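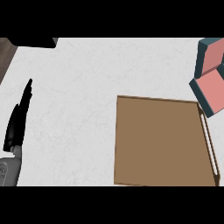
Sun 18 August – Fagerlund cohort, vaccination date cleanup

Picked up from the list left open at the last session. The job is to get the infant vaccination dates into one table so the timeliness analysis can start. Source files are the clinic export from Skoklow and the parent questionnaire. Everything below was run on the frozen copy, not on the live export.

Starting point: 1335 children with a linked birth record. The Skoklow export stores doses as one row per visit, so a combined shot shows up once with several antigen codes in a single field. Split the field on the semicolon and reshaped to one row per child, antigen and dose. The Goline script does this without trouble if the encoding is set before import. If it is left on default, the codes with a trailing blank are read as separate antigens and the dose numbering goes wrong without any warning.

Dose dates before birth date: 17 rows. Went through them by hand. Most are day and month swapped, and the swapped version falls inside the expected window for that dose. Corrected those and set the flag to 2. The ones that could not be explained by a swap are set to missing with flag 3. Did not guess from the questionnaire. Parents round to the nearest month and the field is no use for a delay measured in days.

Definition of late. The protocol says a dose is late when it is given more than one month after the recommended age. It does not say whether a month is 30 days or a calendar month. Ran it both ways. A few children move across the line, all of them at the second dose. Using calendar months from here on, same as the April tables, so that the old and new output can be compared. This needs a sentence in the methods section.

Preterm infants. The schedule goes by chronological age, so no correction for gestation. Checked that the script does not apply the corrected age variable. It did, in the block copied over from the growth analysis. Removed it and reran. Anything in the shared folder with a time stamp from before the rerun should be thrown out.

Maternal age. Kept as continuous in the main table. The banded version is still there for the descriptive part, but the top band is thin and should not be split further by parity. Missing maternal age is handled upstream and I left it alone.

Families who moved out of the area. The export ends at the move date but the child stays in the denominator, which makes the later doses look worse than they are. Censoring at move date now. The move date itself comes from Fotgate and is updated with a lag, so a child can have a recorded dose after leaving. Kept the dose in those cases and moved the censoring date to match it.

Backup of the cleaned table is on the group drive next to the log file. Old table renamed, not deleted.

Open:
– ask Skoklow what antigen code 17 stands for – it is not in the code book and only appears in the older rows
– rerun the linkage check after the next Fotgate update
– write the sentence on calendar months
– sibling IDs: twins share a household number but the birth order field is blank for part of the file, look at this before fitting anything with a family term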